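**Packing room notebook - bin and block stock, 16th September**

Entry concerns the large gray bin and the block stock held under the Pakon order. 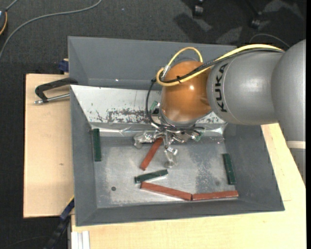 What should be done with a block that has a chipped corner?

Set it aside on the Simel shelf and write its color and the date on a paper tag. Chipped blocks are reviewed at the end of the month and are not to be returned to the bin in the meantime.

**Bin**

The floor of the bin is scuffed. The scuffing has been noted in the register under item 2411 and no repair is requested at this stage. The tall sloping sides make the bin awkward to wipe by hand, and the long-handled brush should be used for the corners. The bin is to stay on the light wooden surfaces. It should not be set down on the carpet, where grit collects under the rim and is later carried back to the bench.

Colleagues are asked to brush out the bin before blocks go in. Dust was left under the stock on two occasions last week - both were entered on the Wasilewska sheet.

**Blocks**

The reddish-brown and dark green blocks may share the bin. They are to be separated by color again before going back into store. Storage boxes are marked on the short side only, and the old labels on the lids should be ignored until new ones have been printed.

The Futia delivery note gives a block weight of 30 g more than our own record. The bench scale was checked with the 1000 g reference weight and read correctly. The difference therefore remains open. A written query has been sent to the supplier and a copy is filed behind this page.

Shelf 9 is reserved for unopened boxes. Two part-used boxes were found there this morning and have been moved to the lower rack.

**Outstanding**

- New labels for the storage boxes, both colors
- Reply from Futia on block weight
- Replacement head for the long-handled brush - the present one sheds bristles
- Decision on whether the bin floor should be resurfaced before the December stock check

The register has been updated to match this entry. Corrections should be written in the margin and initialed.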